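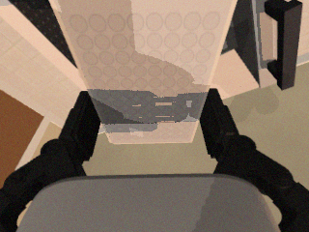

Zinach two-finger gripper, simulation model and controller settings

If you are weighing up a parallel gripper and would like to try it before any metal arrives at your door, the Zinach pack is where I'd suggest you begin. You get the gripper as a model, ready to fit to the end of an arm, together with the controller settings we use ourselves and a handful of rooms to try it in. Everything runs in simulation, so you can drop things, squash things and drive the fingers into the table as often as you please!

We sell three grippers at Gunnlaugsson and I'm fond of all of them, but they do suit different people. The Zinach is the one I reach for when the jobs are mixed. It has two black fingers that close on the part from either side, and it copes nicely with cups, tubs and other shapes that taper towards the bottom (the sort of thing that likes to creep out of a grip if you close too low down). Try gripping a tapered tub at a few different heights before you touch the force setting. Most of the slipping that customers write to us about comes down to height.

The Firik is slimmer and gets into tighter corners, though it opens less widely, and I wouldn't choose it for bulky containers. The Merkano is the strong one, a bit slow to close, and rather more gripper than most benches need.

What the bench room is for

Household shapes are a friendly start, but sooner or later you'll want to know how a gripper manages with flat parts. The bench room gives you a white arm over a table with a black mat, and a set of grey plates, trays and blocks to work through, along with an upright slotted fixture.

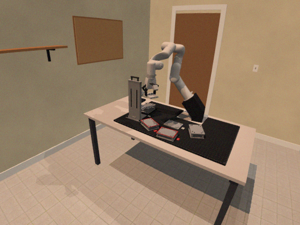
Thin plates are where I'd spend the most time. The fingers need to come in level, and a small error at the wrist soon shows up as a plate that tilts as it lifts. Run the same pick with the Zinach and then with the Firik, keeping the arm path just as it was, and you'll have a fair comparison. It's tempting to tidy up the path for whichever one is struggling (I've done it myself, more than once), but then you're comparing two things at the same time.

In the pack

Gripper model with arm mount
Controller settings, gentle and standard
Household room and bench room
Printed guide, 40 pages

Order code: 794
Price: 800 euros, with 2 seats included

Settings files were last updated on 30/06/2020. If you bought the pack before then, write to me with your order number and I'll gladly send the new ones across at no charge.

Hanne Gunnlaugsson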